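Packing for 19 days with one bag

I started writing this list in August, before the trip to Clonard, and finished it after I got home. The trip was 19 days, mostly by train, with four nights in Brummont at the end. I took one bag. It weighed 14 pounds when I left and a little more when I came back, on account of the jam.

What follows is what I'd do again and what I wouldn't.

Clothes

I took five shirts, one sweater, one rain jacket and two pairs of pants. Five shirts was one too many. I did laundry in sinks and it dried overnight everywhere except Brummont, where the room had one small window and it rained.

The pants were the thing I went back and forth on. Most packing advice says to leave jeans at home – too heavy, too slow to dry. I wore mine on the train days and they were fine. A belt matters more than I expected on a long trip. You walk a lot, you eat at odd times, and by the second week everything fits differently. 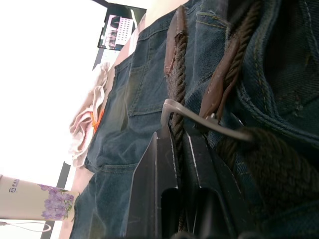

Shoes

One pair, on my feet. I had a second pair laid out the night before and put them back in the closet at 11 p.m. I missed them once, at a dinner in Clonard where everyone else had dressed up a little. No one said anything.

The bag itself

It's a 30 liter bag with one big compartment and a flap pocket. I'd had it for years and thought about replacing it. I looked at one in a shop that cost $136 and had more zippers than I could find a use for. I kept the old one and sewed the strap where it was coming loose.

I fold pants flat and put them against the back panel, with the shirts rolled on top. Rolling jeans makes a lump the size of a loaf of bread, and you feel it in your spine for the whole walk from the station.

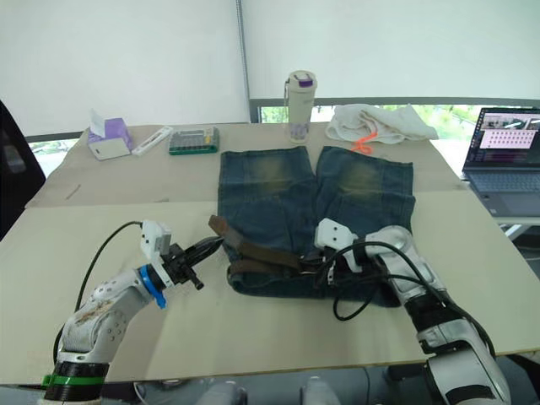
Aarti Sengar wrote in after my last packing post to say that she puts her jeans at the very bottom, folded in thirds, and that she hasn't packed a sweater in years because she wears it on the way out. I tried the sweater part. It was too warm on the platform but it did free up a good amount of room.

Things I didn't need: the travel pillow, the second notebook, the clothesline. Shower rods work. I did use the cloth bag for dirty laundry every day and would take two next time.

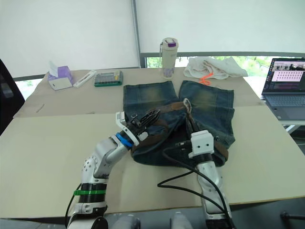

Getting home

I unpacked the same night, which I don't usually do. Two shirts went in the wash and one went in the rag bin. The jam made it without leaking. I still have to write up the train part, including the missed connection at Pacheco, and I'll do that once I find my ticket stubs.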